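Wamelura

Notes and data for the swept-volume display rig, 3rd build. Readme written in a hurry, sorry, will tidy. 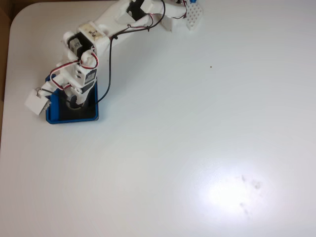

White arm on its blue base, large pale tabletop.

What this is

Point clouds, timing logs and brightness readings for a display that draws 3D shapes in the air above a spinning screen. No glasses. You walk round it and see the back of the thing. The screen is a thin helix, a projector fires slices at it from underneath, your eye joins the slices up. Old idea, cheap parts.

Name of the rig is Wamelura. Name of the slicing code is Fanden. Older notes call both of them Fanden, ignore that.

What's in the folder

clouds/ - the shapes, one file each, plain text, x y z and a brightness
slices/ - same shapes after Fanden has cut them up
timing/ - motor pulses against projector sync
light/ - readings from the meter, one file per viewing position
calib/ - calibration runs, last good one is marked KEEP
old/ - second build. Different helix, different motor. Don't mix with the rest

185 shapes in clouds/. Not all have been sliced. If it isn't in slices/ it either failed or I haven't got to it.

File format

Clouds: one point per line, spaces between, no header. Units are mm from the middle of the helix, z up. Brightness 0 to 1. Anything outside the cylinder gets dropped by Fanden with no warning. Known, on the list.

Slices: black and white bitmaps, numbered from the bottom of the sweep. Grey is faked by dithering. Looks fine from a yard away, grainy up close.

Timing: two columns, motor tick and sync tick, both in microseconds off the same clock. First few rows of every file are rubbish while the motor gets up to speed. Skip till the gaps settle.

Light: 18 positions round the drum, same height, meter pointing at the middle. Position 1 is the side with the power switch. Numbers go clockwise seen from above. In old/ they go anticlockwise, which cost me a Sunday.

How to run it

Put your cloud in clouds/
Run slice.py with the file name, no path
Check the preview before you send anything to the projector
Run play.py
Wait for the motor. It waits for a steady signal before it shows anything, so a black drum for a bit is normal

Stop with ctrl-c, once. Twice kills it before the motor spins down and the next run starts with a bad offset. If you've done that, delete offset.txt and recalibrate.

Calibration

Use the Moodley pattern (calib/moodley.txt). Three rings and a post. Rings should look round from every side and the post should look straight. If the post leans, the offset is wrong. If the rings are egg shaped it's the lens, not the offset, don't chase it in software like I did.

Do it again after moving the rig, even just across the room. Do it again if it's been off overnight, the belt slackens.

Known problems

Dead wedge at the seam of the helix. Anything there flickers or vanishes. Rotate your shape so nothing important sits in it.

Points near the axis come out too bright. There's a correction in Fanden, switched off by default becuase it makes the outer points muddy.

No solid objects. Everything is see-through, you get the back of the shape showing through the front. Faces look horrible. Wireframes, molecules, bones and contour maps are all good.

Room light. Curtains shut or you see very little. Light readings were all taken in the dark.

Noise. It's a fan with a picture on it.

Projector drops a frame now and then when hot. Files where it happened have _drop on the end. I may of missed a couple.

Where the shapes came from

Most made by script, see make/. Knots, surfaces, lattices, the usual. The terrain ones come from the Cevarden survey, thinned down a lot, don't use them for measuring anything. Bone scans are in scans/ on the other drive and not part of this release.

Changes

May: new belt, all timing files redone. Light files not redone, still from the old belt. Should make no difference but haven't checked.
Before that: position numbering fixed, preview added, bitmaps shrunk.

To do

warn on dropped points
colour (needs a different projector, so no)
redo light/ with the new belt
write down the helix dimensions somewhere other than the lid of the box

Using it

Do what you like with it, say where you got it. Code in make/ is the same. If you build one put a guard round the drum before you switch it on. Edge of the helix is sharp and you can't see it when it's moving.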